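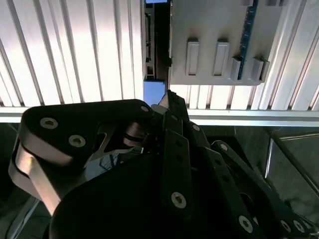
4.2 Do ribbed linings make small parts easier to find?

The claim that ribbed white lining improves the lighting of a work bay is repeated in most of the supplier guides we read, and in two of the earlier studies reviewed in Section 2. The argument is simple enough. Grooves spread the light, spread light softens shadows, and softer shadows make small parts easier to pick out. We were not able to find a study that tested all of these steps together. The Nulell guide, which is the one most often cited, gives a single reading taken from an empty bay with a flat floor and no fittings, and then talks about fitted bays for the rest of the chapter.

Fitted bays are another matter. Once trays, brackets and rails go in, the lining is only one of several surfaces sending light back to the worker, and it may not be the most important one. Figure 4 shows how mixed the result can be over a very short distance. The large ribbed panel on the left is so bright that its ridges are pale and partly washed out, while the area under the aluminium rail stays dim. The tabs on the grey tray still cast short shadows on its face. A reader who had only seen the left-hand panel might well agree with the guides. We do not think the view as a whole supports them, although one view cannot settle the question either way.

Our own trial was small. At the Zivdale workshop we compared a ribbed lining with a flat one of the same white, using the same lamp and the same set of 30 small fixings. Each of the 10 workers did the sorting task in both bays, with a break of five minutes in between. The difference in sorting time was slight and went in opposite directions for different people. Workers at the Nalden site, who did a shorter version of the task in January, gave much the same picture. When asked, most said they preferred the ribbed bay, but several of them gave reasons that had nothing to do with light, such as that it looked newer.

We are also doubtful about the second claim made for ribbed lining, that it is easier to keep clean. The Bạch handbook says that dust gathers in the grooves and leaves the ridges clear, and treats this as an advantage. It could as easily be called a fault. A flat panel can be wiped in one pass. Grooves have to be followed along their length, and where they run down to a rail the cloth stops short of the corner. We did not measure this — the idea came up late, after the linings had been taken out — and it should be read as a remark from people who did the wiping.

None of this means that ribbed lining is a poor choice. It may be stiffer, or cheaper to buy, and a workshop may have good reasons of that kind for fitting it. Our objection is to the lighting claim as it is usually stated. Until somebody measures it in bays with their trays and rails in place, we would treat it as untested, and in Section 5 we leave lining type out of the model.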